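Home Exhibitions Books Film Reviews About

Skakitz Pocket Projector: two months with it

November 30, 2023

Bought this for showing video work in a room that isn't a gallery. That's the whole use case. I make short essay films, mostly found footage and voiceover, and I was sick of begging venues for gear. Paid full price, no review copy.

Setup first. Power on to picture is 18 seconds. Fine. Focus wheel is stiff and a bit gritty, you overshoot, go back, overshoot again. Keystone is automatic and you can't fully turn it off, which for anyone who cares about the edges of their image is a real problem. I had a title card in the corner and it kept getting nudged in. Ended up shimming the thing with a paperback so it sat dead level and left it alone. 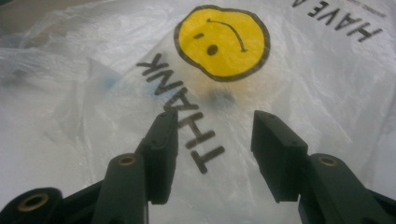 Color is where I got picky. Out of the box everything leans green, skin looks seasick. There's a "cinema" preset that just makes it darker. I went into the manual settings and got it decent in one evening, using whatever I had around with a flat known color on it. The yellow smiley on a white plastic shopping bag did more for me than the test chart did — flat bright yellow with a thick black outline, and if the yellow goes mustard on the wall you know right away. Also the thin folds in the plastic. Translucent stuff in low light is what cheap projectors smear, and this one smeared it until I dropped the sharpness to 60. After that ok. Not great. Ok.

Blacks are gray. They're always gray at this size. If your work is all night shots and candlelight, get somethign else.

Sound: built-in speaker is useless for voice. Thin, and it buzzes on low male voices. Headphone out is clean though, so I ran it to a powered speaker and forgot about it.

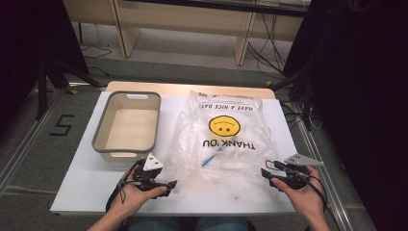

Looping is the part I'd actually recommend it for. Put one file on a stick, set repeat, and it goes back to the start with a gap so short most people won't catch it. I showed a piece at Kornatow in June on the older Jokthorpe model and the gap there was long enough that visitors thought it had ended and walked out. Different world. The counter in the service menu said 1,007 plays when I checked last week, no freezes. One dropped frame near the end of the file every time, but thats my export I think.

Fan noise — yes, you hear it. In a quiet piece you'll hear it a lot. I put mine on a high shelf behind the audience and it blended in with the heating.

Remote is tiny, already lost it once. Case is nice. Cable is too short, buy a longer one the same day.

Would I buy again? For a small dark room, a looping piece, one wall, yes. For a screening with seats and people who paid, no, rent the big Brzozowska and split the cost with whoever else is on the bill.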